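Search this site Enter keywords Go

Wurwood Opens Its Chore Trials to the Public, and the Dishes Are Not Done Yet

For release in September

Hi, I'm Siwan Humphreys, and I run the home robotics group at Wurwood. My communications people wanted me to start with the word "thrilled," so: I'm thrilled! But I also asked if I could write this one myself, because the question I get at every family dinner is the same one you probably have. Can a robot do my chores yet?

Short answer, no. Longer answer, it can do little pieces of some of them, and we're now going to show everybody which pieces. Starting this month, Wurwood is publishing the full results of its chore trials, the good runs and the embarrassing ones, on a free site we're calling Leleck. (It's named after a street one of our engineers grew up on. We tried for something cleverer and gave up.)

What we're releasing

Leleck is a list of 123 small household and shop-floor jobs. Put the fruit in the bowl. Move the mug off the papers. Hang the dish towel on the rail. Take the part out of the bin and lay it flat on the tray. Each job has a plain-English description, the rules for what counts as done, and our results from simulation. For 42 of them we also have results from real arms in our test kitchen, which we built in the old loading bay and which still smells a bit like cardboard.

I want to say a word about those rules, as they took us longer than anything else. "Put the apple in the bowl" sounds like it needs no rules at all! Then you get into it. Does it count if the apple gets dropped in from a foot up? What if it lands and the bowl slides? What if the hand never quite lets go? We argued about this for most of the spring. Our answers are on the site, and you're welcome to tell us we got them wrong.

Why the apple takes up so much of our time

Fruit-into-bowl is the first job on the list and the one we run most. An apple is round, it's a different size every time you buy one, and a hand that squeezes too hard leaves a bruise you find the next morning. We do most of this work in simulation, where the apples are free and I don't have to eat the failures. (In the test kitchen I do have to eat the failures. We've gone through a lot of crumble.)

The simulated table is about as simple as we can make it: a white top, a plain gray wall, a teal bowl, and a pink plate right next to it. The plate is there to be the wrong answer. The instruction says bowl, and the plate is a much bigger target sitting very close by, so a system that's only half listening has an easy way to go astray. In the run I've picked for this release, the arm is holding a red apple over the bowl with its fingers curled down one side and the thumb on the other.
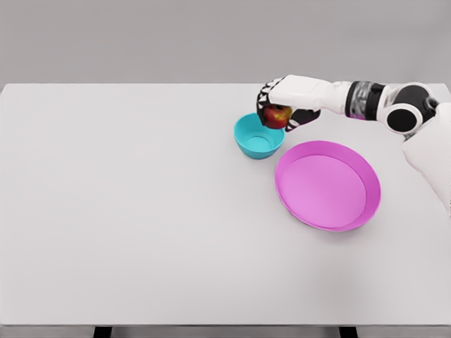

How close are we, really?

Okay, so here's the part my communications people were nervous about. On a clean simulated table, with the lights even and nothing in the way, our current system, Prata, is good at the apple job. I'd happily let it do that one in front of my mother. Add clutter and things get shaky. Swap the apple for a bunch of grapes and I'd like my mother to leave the room.

The real kitchen is harder again. Bowls at home are stacked inside other bowls. Somebody left a spoon in there. The counter is sticky. The cat has views. A person handles all of that while talking on the phone, and Prata will sometimes stop dead at a folded napkin and wait for help. I've watched it wait for a whole coffee break.

Shop floors are a bit friendlier, I have to admit. The bins live in the same spot, the lights stay on, and the parts mostly match one another. If you made me bet on where you'll see this kind of hand working first, I'd say packing benches and small parts rooms, well before anyone's kitchen. We have one trial of that sort going now with Dusen, a family-run hardware supplier down the road from us, where Prata sorts cabinet hinges in the back room from 2 p.m. until the shift ends. The staff there have been very patient and very funny about it, and they've written their own notes for the site. Please read them. They're blunter than mine.

What you can do with it

Anybody can look through Leleck without signing up. If you build robots, or teach people who do, you can download the simulated tables, bowls and plates and all, and run your own system against our rules. If you beat us, send in your results and we'll post them next to ours, under your name. We'd ask that you send the bad runs along with the good ones, same as we did.

If you don't build anything and you're just curious, we'd love your chores! There's a form on the site where you can suggest one. We tried this out over the summer with our neighbors and their friends and got more than 400 suggestions, and the top request by a mile was matching socks. We have started on socks. I have nothing to report about socks.

One thing we aren't announcing is a product. You can't buy Prata, there's no waiting list, and I don't have a price or a date to whisper to you. I know that's an odd thing to put in a press release. I'd just like the next person who asks me at dinner to be able to go look for themselves, and maybe pass the potatoes.

Getting in touch

Reporters are welcome to visit the test kitchen in the mornings, when the arms are running and I'm at my most cheerful. Write to the Wurwood press desk and mention Leleck in the subject line so it gets to me. Bring flat shoes, as the loading bay floor is uneven, and let us know ahead of time if you plan to film. There will be crumble.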